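An Open Day at the Prisarari Workshop

February 2025
Posted by the author | Filed under Visits

Members of the public were invited last week to attend the open day held by Prisarari, a shared workshop that supports small automation projects in the region. I attended in a private capacity, and the views set out in this post are my own. 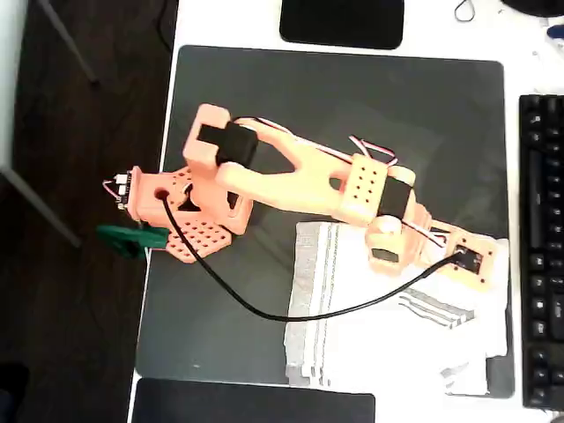 The program opened with a short address on the Walel project, under which participants print, assemble and wire a desktop robotic arm at their own expense and in their own time. Enrolment in the current intake stands at 19. Most participants have no engineering background, and the organizers were at pains to state that none is required. A household printer and a modest budget for servos will suffice, although the printing of a full set of parts occupied one participant's machine for 70 hours.

The first demonstration concerned joints. Visitors were shown how each servo is seated in its printed housing and how the horn must be centred before the next link is fastened. An error at this stage is not apparent until the arm is asked to reach its full extension, at which point the entire assembly must be taken apart again. I have made this error on two occasions with my own Chala kit and listened with particular attention.

Cable management received more time than I had anticipated. The presenter recommended leaving generous slack at every joint and advised against permanent ties until the full range of motion has been tested. Several visitors asked whether the leads could be routed inside the links. This has been attempted in the Vernuvar variant, with mixed results; the leads are protected, but replacing a servo becomes the work of an afternoon.

Printed plastic was also discussed at some length. Orange filament is common among the Walel builds for the simple reason that the workshop purchased it in bulk. Questions regarding colour were answered patiently. Questions regarding strength were referred to a handout, which recommends 40 per cent infill for the links and a higher figure for the base.

The afternoon session dealt with calibration, and I regret that I was obliged to leave before it finished. I understand that the notes will be made available to those who signed the register at the door.

A second open day is planned for April. Parking behind the building is limited, and visitors are asked to use the street. Tea and coffee were provided, for which the organizers have my thanks.

Share (2) | Comments (0)

Contact | Copyright, all rights reserved | Back to top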